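4.2 Why shoppers return scarves
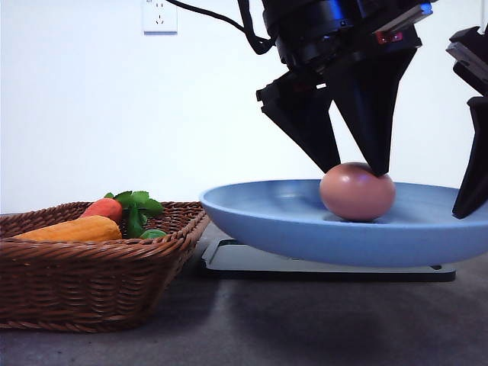
Vol. 2, No. 2, p. 30

Figure 1. Brown egg on a light blue plate, with gripper.

We asked 90 scarf buyers in Stornton and Pornilbridge why they had sent one back. Color led the answers, as Kahraman found before us. "Looked better on the model" came next, a complaint no dye house can fix. Buyers who tried the scarf on with a coat kept it more often. Those who asked a spouse did not, and we leave the matter there.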